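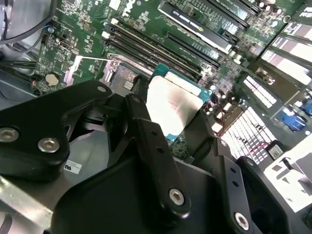
Fig. 1. Processor above the socket, retention frame around it, lever arm raised.

Unit 3: Seating a processor
Notes by Nasrin Rashti, revised 3 March 2023

Most guides tell you to "drop the chip in." I would ignore that. A chip that is tilted even slightly, as in Fig. 1, isn't ready to let go of. Level it first, then line up the corner marks, then lower it.

Hold it by the edges. People argue over whether one fingerprint on the underside matters. Maybe it doesn't, but I have yet to hear a good case for finding out on a board you paid for.

About "zero force" sockets: the chip goes in without pushing. The lever doesn't always close that easily, and on some boards it takes a fair shove. The Hornside workbook says any resistance means a mistake. I don't believe it, and Nima Mohammadi's tests on our lab boards don't support it either. What you should check is whether the chip sits flat before you touch the lever. If it rocks, lift it straight up and look at the pins or contacts under a lamp.

Thermal paste: you will read claims of 10 degrees gained from a special spreading pattern. Ask how many runs were done and whether the room temperature was logged. A small blob in the middle is fine for this course.

Before lab, read section 2 of the workbook and write down one claim in it you doubt, and how you would test it.

Recent handouts
Unit 2: Power supplies and what the label leaves out
Reading a motherboard manual
Lab rules, September term
Unit 4: Memory slots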